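Wuko is looking for people to teach Lorkero, our two-armed helper, by hand

Posted Jan 28, 2025

If you have patient hands and like a podcast while you work, we would love to hear from you! Wuko is putting together a big collection of everyday handling, the kind of picking up and putting down that you and I do all day without thinking, and we need people to guide the arms through it so that our learning system (we call it Jin) has good examples to study. Our goal for this round is 2292 recorded tries, and we're at 800 so far.

You don't need a technical background. Some of our best people came from catering, sewing and piano teaching, and one used to repair clocks. We'll train you for nine paid shifts before anything you record counts, and you are very welcome to be slow and clumsy during those. We all were.

A typical shift means small things: keys, spoons, flash drives, bottle caps, in trays and bowls, sometimes with water in them. You'll repeat a task, change the layout a little, write a short note about how it went, and go again. Please keep the tries that go wrong, too, as Jin learns plenty from a fumble.

Shifts run mornings or afternoons at our Gralell workshop, whichever suits you better, and the work should last through October. To apply, send us a few lines about yourself and the times you're free. A résumé is fine but we don't need one, and we write back to everybody.

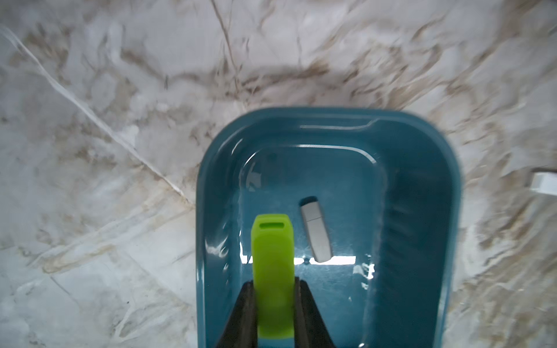
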